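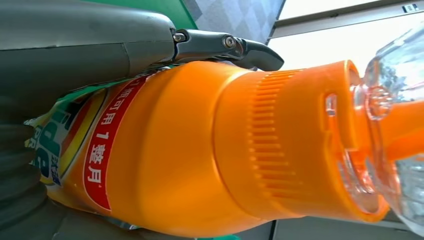 Gizella Farkas writes on the shift sheet that the night packers want to know who decides when the cell stops, them or us. Fair point, and one the procedure does not answer at present. Carried over as item 1.

Tuesday, February 2, 2021
Drodura cell, bench notes

Present: Clotilde, Zsófia, self. Dayana by phone for the second half.

Item 1. Stop authority. The Kondeo procedure says "the operator" may halt the cell. It was written when each bench had an operator. Under the new rota one person looks after the cell and two hand benches, so the word covers whoever is nearest. Proposed wording: any person on the line may stop, only the named cell minder may restart. Clotilde agrees. Zsófia wants the minder's name on the whiteboard at start of shift. Agreed, no need to wait for the revised sheet.

Item 2. Grip on round bottles. Rigid bottles with a defined shoulder are the easier case: with the fingertip close to the shoulder there is less tendency to roll. Bottles with a wide ribbed cap and a spout need the spout direction checked at handover, as the vision routine finds the cap and ignores the spout. Clear bottles remain poor. Highlights off moulded facets are read as edges, worse with daylight behind. Where a coloured part shows through clear plastic the segmentation tends to merge the two items. Try again with the blind down before touching the thresholds.

Test this morning, bottles lying on their sides, mixed:
Attempts: 50
Completed without help: 42
Dropped or rolled: 7
Stopped by hand: 1

The hand stop was mine. Wrist was closing on a label edge. I would sooner have a stop logged than a torn label.

Item 3. What the minder does all day. Katalin's time sheets for November show hand sorting as the bulk of bench work and clearing faults as almost nothing. That has swapped over. The minder now walks, watches, clears and resets. Less lifting, which people like. More waiting, which they do not. Two of the packers told Zsófia they feel they are being kept on to pick up after the arm. I have no technical answer to this. Rotating the post every two hours was suggested by Dayana, and I think it should be tried before anyone settles into it.

Rotation has a cost on our side. Reset needs training, and so far only three people on days can do it without calling the bench. Nights have one, Gizella. If she is off, the cell stands until morning. Training for nights to come before any further speed increase. Clotilde to put this to Kuvgate, who will ask about throughput first.

Item 4. Fault messages. Code 11 is displayed for a missed grip and also for a blocked lane. The packers treat both as a blocked lane and go looking for something to clear. Simply splitting the code would save a good deal of walking. Zsófia has the source and says it is an afternoon's work. Text to be in plain words: "Did not pick up" and "Lane blocked".

Item 5. Hand speed against cell speed. The cell is slower per bottle than Katalin and will stay so with this gripper. It does keep going through breaks. The rota must not use this to shorten breaks; a draft I saw last week had the minder eating beside the guard. Sent back.

Open:
Blind down, repeat the clear bottle test, same mix.
Spout check at handover, add to card.
Reply to Gizella on item 1 before her shift.
Spare fingertip pads, ask Dayana whether they were ordered.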